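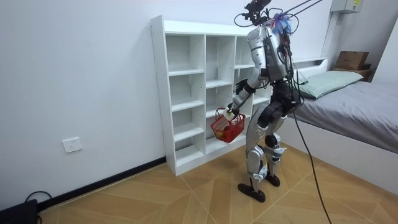

Section 5. Household chores: what to expect and how to set up a tidy-up run

5.1 Current ability

The Hula software can attempt fetch, carry and put-away chores in one prepared room. It does not replace a person doing the same work. In our own trials at Clandberg, 141 of 277 put-away runs finished with no help from the operator. Most of the rest stopped at the grasp or at the shelf edge. Folding, making beds and anything involving glass or hot water are not supported in this release.

5.2 Before you start

1. Clear the floor between the start point and the shelves. Loose rugs must come up.
2. Attach both support tethers to the overhead mount and check that they are taut with the robot standing. See Section 3.
3. Lay the power cable behind the robot with enough slack to reach the shelves.
4. Choose a basket with a stiff handle. Soft bags swing and the grasp is often lost.
5. Put no more than one or two light items in the basket for the first run.

CAUTION: Keep people and pets out of the room while the legs are powered.

5.3 Running the chore

1. Stand the robot facing the shelving unit and select Put Away.
2. Hang the basket handle in the open gripper and press Close. Take your hand away before you confirm.
3. Press Walk. Keep one hand on the stop button.
4. When the robot halts at the shelves, check the height of the basket against the target cubby. Adjust with the arrow keys if needed.
5. Press Place.

Note: If the run stops with code 94, the gripper has lost contact with the handle. Pick up the basket yourself and go back to step 2. Do not press Resume.

Note: White shelves against a white wall are harder for the depth sensors. A strip of colored tape on the front edges helps.

5.4 After the run

Press Sit only after the tethers have been checked again. Save the run log, including failed runs. Questions about log files go to Irja Hirvonen at the Clandberg support desk, Monday through Thursday.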